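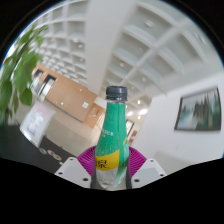 Masking the gripper before you run tracking

Kikby works out where the camera was by following fixed points in the room from one frame to the next. It has no idea what a room is. Give it a wide fisheye view with a pair of bright finned fingers always in the same place and it will decide, quite reasonably, that the fingers are the world and the camera never moved.

The cure is a mask: a black and white image telling the tracker which pixels to leave alone. Making one takes a few minutes. Finding out you needed one took me most of a Tuesday.

You will need a recording, a calibration file for the lens, and Kikby 9 or later. Earlier versions accept a mask and then ignore it without comment.

Step 1. Export some frames

Run:

kikby frames take_162.mp4 --every 30 --out frames/

Choose frames with the fingers fully open, frames with them fully closed, and a few in between. A mask drawn from closed fingers alone will let the tips wander out into the picture as soon as you let go of something.

Step 2. Draw the fixed parts

Open one frame in any paint program. Fill these in black:

the corners outside the lens circle
the dark area at the bottom
both mounting plates
everything the fins cover, at every opening

Leave the rest white. Go a little over the edges, as the fins bend under load and the lens blurs the rim of the circle anyway. I grow the black area by 11 pixels. Kumudini Cassim, who wrote the mask loader, would like it known that grey pixels count as white, so turn off smoothing on your brush. Save as PNG. A JPEG will put grey fuzz along every edge and you'll be back here reading this paragraph again.

Step 3. Deal with the thing you're holding

A held object is the same problem in a smaller size. It travels with the camera, and a printed label is full of crisp corners that a tracker finds irresistible. The coffered ceiling behind it has plenty of good corners too, but they all look alike, so the label tends to win the argument.

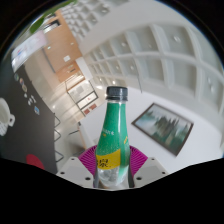 You can't put the bottle in the fixed mask, because you want those pixels back once it has been put down. Use the moving mask instead:

kikby track take_162.mp4 --mask gripper.png --held auto

With --held auto, the tracker drops any point that stays almost still on screen while the rest of the view shifts. Clear plastic needs a bit more care. The see-through part of a bottle shows a bent version of whatever is behind it, and those points do move, just in the wrong direction. Add --held-margin 40 and let it throw away some honest wall along with the rubbish.

Polished floors do much the same with reflections of the lights. I mask nothing there and let the outlier check handle it. If your path still sinks slowly through the ground, raise --min-parallax a notch.

Step 4. Check the path

Open the result in Bokallow and switch on "show kept points". They should sit on walls, ceiling and furniture. Any cluster riding along with the fingers means the mask is too tight, so go back to step 2.

Then look at the count. My last run kept 478 points per frame on average, which was plenty. If yours drops very low in places, scrub to those frames before blaming the mask. Usually the camera was pointing straight down at a plain tabletop, and there was nothing to track in the first place.

Common errors

"mask size mismatch": you drew on a scaled-down preview. Export again at full size.

"no motion found": the mask is inverted. Black means ignore. I have done this more often than I'd like to put in writing.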